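July, and I'm still using up lemons. I bought a bag at Walley because the single ones were almost the same price as four, and since then I've been putting lemon in everything.

The kitchen table has been the project this month. We moved it out from the wall so both long sides can be used, and once it was out I saw how much of it had turned into storage. Mail, a drill, two chargers, a box of light bulbs in the wrong size, the bread, a jar of screws from the old shelf. I took everything off, put it on the floor, and only let things back if we use them at a meal. The bread went to the counter. The drill went to the hall closet. The mail is in a shoebox and I haven't dealt with it.

After that I did the dishes cupboard. We had 500 things in there, or it felt like it when I was carrying them. A lot of it came from my aunt's house and never got used. I kept her serving bowl and the gravy boat, and the rest went to Ezekiel Pruitt down the street, who was setting his son up in an apartment and took two boxes of it without looking inside. He brought one box back the next day with the mugs in it. His son has mugs.

What stayed:

- the everyday white plates, minus the chipped ones
- the small colored plates
- the soup bowls
- the serving bowl
- one stack of glasses that match and one that don't

The white plates are the Skolholm ones and they're fine. They're heavy, and the stack is hard to lift with one hand from the top shelf, so I moved them down to the middle and put the glasses up top. I should have done that years ago. The middle shelf was set too low for the glasses anyway and there was a lot of dead air over the plates. I moved it up one set of holes and now the soup bowls fit underneath.

I also bought a plate rack, a Rosenthal one from the hardware store, and took it back. It holds the plates on edge and it looked good in the store, but the slots are too narrow for anything with a raised rim. Every third plate leaned on the one next to it. I got my 40 dollars back and put the plates in a plain stack again.

The table itself needed more work than I thought. There was a ring where a pot had been, and some old glue near one corner from a school project. Warm water and dish soap took care of the ring. The glue needed cooking oil, left on for an hour – I had lunch in the meantime – and then it rolled off under my thumb. I tried the edge of a plastic card first and that only smeared it. Then soap again to get the oil up, and a dry towel.

For the first week I kept a placemat under everything. Then I got tired of washing placemats.

What I use most now are the small plates. They're light, they go in the bottom rack of the dishwasher without a fight, and they're the right size for toast, or half a sandwich, or the things you cut up while you're cooking and want off the board. I put them out before I start and move stuff onto them as I go. Onion on one, herbs on another. It saves me washing three bowls. 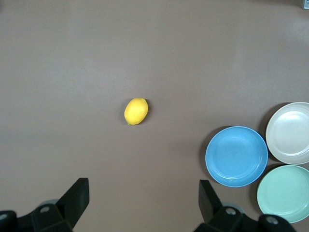 With lemons I do the zest first, before cutting, and it goes on its own plate so it doesn't get soaked by the juice. Then I roll the lemon on the table under my palm, lean on it a little, and cut it across the middle. The Lokov juicer I had for years finally cracked at the handle, so I'm squeezing by hand over a fork. It's slower and I get a few seeds. I haven't decided if I'll replace it. The drawer closes better without it.

So far the lemons have gone into salad dressing, a pan of chicken thighs, iced tea, and a loaf cake that came out dry because I left it in too long. The chicken was the best of those. Zest and salt rubbed under the skin, the squeezed halves in the pan with it, and a hot oven.

Next is the drawer under the oven, where the baking sheets are. Two of them are warped and one I don't recognize. I also need to find somewhere for the light bulbs, which are on top of the fridge for now, next to the box of mugs.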